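Desk Task, Week 8: the Organizer

Most of Tuesday's lab went to the desk-tidying task, which is the last of the manipulation projects before the June demo. I am writing this up while the numbers are still in my notebook and the notebook is still findable.

For anyone who has not read the earlier posts: the course is the two-arm project section at Haugland. Our group is called Kustska. The other group on the same bench schedule is Gustholm, and they are doing cable insertion, so I will not say much about them except that they leave the tool changer in a state. Each group gets a task sheet, a workcell, and 16 bench hours. We have used most of ours.

The task sheet says the desk has a laptop, a mouse on its pad, a file organizer and small flat items. The flat items go in the organizer. The laptop and mouse must not be moved. A run is scored as failed if either one shifts by more than the width of the tape marker, and the arms are not allowed to cross each other during a run.

We split the table by reach. The left arm handles cards. The right arm handles the organizer, which means either holding it steady or bringing it to a better position before the card arrives. All the control code goes through Bitel, the department's scripting layer, and Bitel will let you command both arms at once but will not check one against the other. We wrote our own check. It compares the elbow and gripper positions against a vertical plane down the middle of the table and stops whichever arm is closer to it. Crude, but it has not let us down yet.
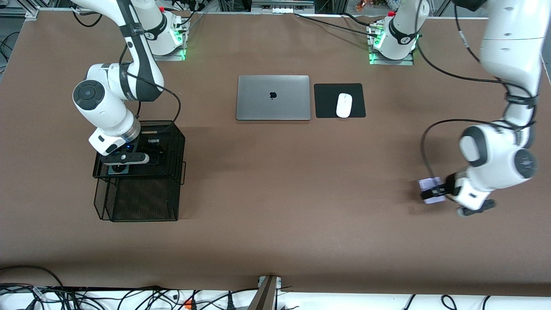 Right arm over the mesh organizer, left arm with a card. Laptop and mouse stay put.

The card pick is the part that took the longest. A card flat on a tabletop gives a parallel gripper very little to hold. Our first version came straight down and closed, and the fingers skated over the top. The current version tilts the gripper, lowers until the force reading changes, backs off slightly, then closes slowly. The slow close matters more than the tilt. At the original speed one finger would push the card away before the other one got there.

The matte brown table surface helps. We tried the pick on the glossy bench next door in week 5 and the card slid every time.

The organizer was supposed to be the easy half. It is a big object with stiff rims and a lot of places to grab. The trouble is seeing it. The depth image treats fine black mesh as partly solid and partly not there, and the split changes with the viewing angle. On some passes we got a clean front rim and no back panel. On others we got a back panel floating a few inches behind where it should have been. The detector then fit a box to that and reported it with high confidence.

What we do now:

Ignore the mesh entirely. Mask anything with the fine repeating pattern.
Fit lines to the rims only. They are solid wire and show up well against a plain background.
Use the side handle to settle orientation. The body is close enough to symmetric that the rim fit sometimes comes back flipped, and the handle is the only feature that breaks the tie.
Reject the fit if the two top rims are not parallel within 8 degrees.

To tune the rim fit we collected 1,717 wrist frames over three sessions, and I labeled 170 of them by hand. That was enough. I had expected to need more, but there is not much variety in a black wire rectangle.

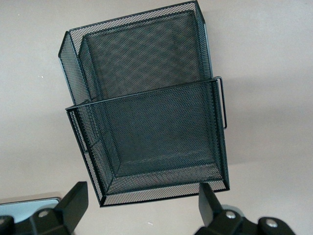 Wrist view of the organizer between the fingers. Both compartments, handle on the right.

A view like that one is close to the best case for the fit, with nothing but a smooth pale surface behind the rims. Seeing both compartments at the same time is useful too, because the step between them gives a second estimate of the tilt. When only the front basket is visible the tilt estimate wanders, and the approach comes in crooked.

The finger tips are also in view, which we first treated as a nuisance and masked out. We have since put them back in. They are a fixed reference, so if the tips move in the image between runs, the camera mount has slipped and the calibration is stale. The script now checks this at startup and refuses to run if they are off by more than a few pixels.

Still open:

The plane check has no idea about cables. A loop hanging off an arm can drift into the other half of the table and the software will not notice. For now we route them by hand before each run.

Release height. Dropping the card from just above the front rim works nearly every time, but a card that lands on the rim stays on the rim. Lowering the gripper into the basket fixes that and brings the fingers very close to the side walls.

Cycle time. We are slow. The slow close is part of it, and the rest is Bitel waiting for both arms to report idle before it accepts the next move. I have asked whether the wait can be made per arm. The answer was that it is on the list.

Next bench slot is for release height only. I will post the settings once they stop changing.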